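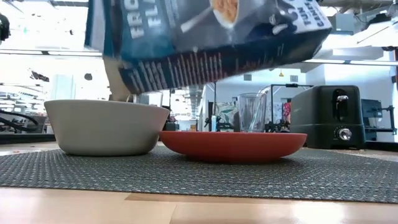

Breakfast station, cereal box held over the bowl. Attached to ticket 1509 by J. Crabtree.

Search tickets, vendors, part numbers Go

Ticket 1509: Second two-arm station, purchase request
Status: Open, waiting on vendor
Opened by: Joanne Crabtree
Assigned to: Hanne Kragh
Related: 1434 (gripper finger wear)

Joanne Crabtree
I'm putting this in as a support ticket because the purchase form won't let me attach the vendor's troubleshooting notes, and the notes are the problem. Multach wants us to buy a second station, same build as the first, plus the Kirnia support plan. Their case is that our failed pours come from one station being shared between too many tasks, so it never stays set up the same way from one day to the next. I'd like to see that shown before we pay for it.

What I asked them on Wednesday:
1. How many of the failed breakfast runs were logged as setup errors?
2. Does the support plan cover gripper fingers, or are those billed as consumables?
3. What is the lead time on one replacement arm if we don't buy the full station?

They answered number three. The answer was "it depends on configuration."

Hanne Kragh
Fingers are consumables. I found it in the back of the quote. Packs are priced for a minimum order of 50 pairs, and we have never gone through anything like that. Ticket 1434 was the last time we changed any, and that was two pairs.

I also went back through the run log for September. Of the last 100 pours, almost 50 were marked failed, which sounds terrible and is the number Multach keeps quoting back at us. But the log has one "failed" box for everything. Box slipped, cereal landed on the mat, operator stopped early, bowl got nudged into the plate, all the same box. I can't get from that to "buy another station" and I don't think they can either.

Joanne Crabtree
Then can we split the reasons out before anyone signs? I don't want to be told in spring that the second station has the same trouble as the first.

Hanne Kragh
Started. The reasons are now separate fields: grip, tilt, placement, operator stop, other. Same table layout each time, so at least we are comparing like with like.
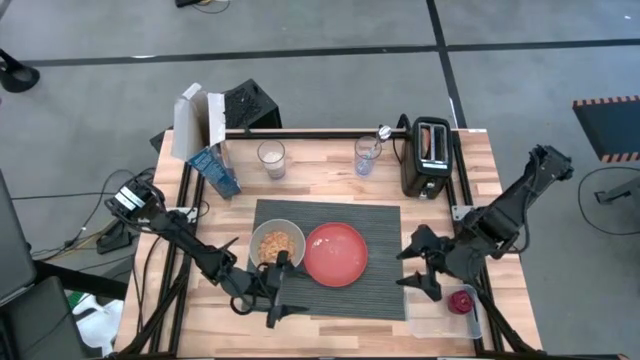

First day's results, for what one day is worth. Most of the failures went under grip. The box is thin card and it creases where the fingers close on it, and once it has a crease it rotates when you tip it. A new station would come with the same fingers and we would be tipping the same cereal. Placement was hardly used at all, and that's the one Multach's whole argument rests on.

I asked Peltedell for a price on softer finger pads as a comparison. They can sell singles. They were also quick to say that pads may not help with cardboard, so I trust them a little more than I did.

Joanne Crabtree
Fine, but I'm not swapping one sales pitch for another. Order two pairs of pads, no contract, and run the same pours with them. If grip failures stay where they are we have lost very little. Vigfúsdóttir still has budget sign-off and will want it on one page, so please keep the vendor's charts out of it.

One more thing. The quote lists the frame, both arms and the mounting hardware as one line. I want them on separate lines. If an arm quits next year I need to know what an arm costs, and right now I could not tell you.

Hanne Kragh
Asked for the split quote this morning. Auto-reply so far. Pads are ordered.

Also asked whether the support plan can start when something is delivered. The draft has it starting at signature, so we'd be paying for support on a crate in somebody's warehouse.

Joanne Crabtree
Good catch. Leave the ticket open and set the station request to on hold. Don't let Multach talk you into a call until the itemized quote is here in writing.

Status changed: Open, purchase on hold
Next action: H. Kragh to post pad results under this ticket

6 comments
Shares: 2

Back to top | Contact the equipment desk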